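Media release
3 October 2019

Flarno publishes results of two-arm gripper comparison on knit garments

Flarno has completed a bench comparison of 2 parallel gripper finger designs, designated Netudden and Osen, for handling soft clothing. Testing ran through September at the company's Espinoza laboratory.

The program comprised 3,536 grasp attempts on T-shirts and light knitwear, of which 1,215 required both arms to hold the same garment. Arm controllers, motion limits and camera positions were unchanged between finger sets. Each set was run at 4 closing-force settings.

Osen fingers recorded fewer dropped corners on single-layer jersey. Netudden fingers released more cleanly at hems, where fabric is doubled. Neither design was consistently better on garments that began a trial bunched, and grasp point selection from the wrist camera had a larger effect on the outcome than finger shape. Colour of the garment had no measurable effect.

Flarno will carry both designs into the next phase, which covers fleece and lined garments. A test report listing force settings, fabric weights and failure categories is available to integrators on request.
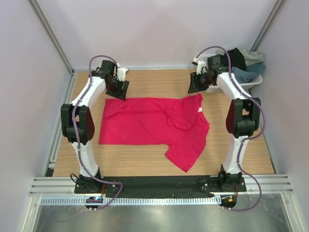
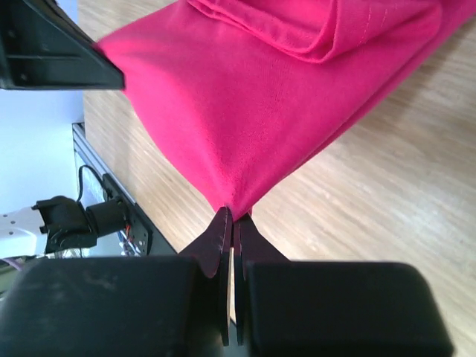
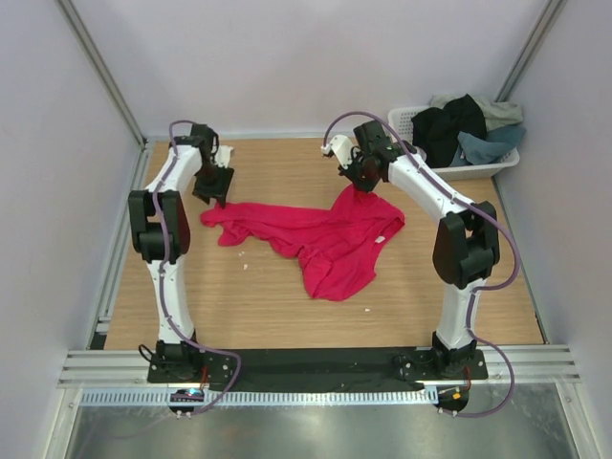

Two-arm test cell with T-shirt on the work surface (first and third images); wrist camera view of gripper fingers holding a corner of pink fabric (second image).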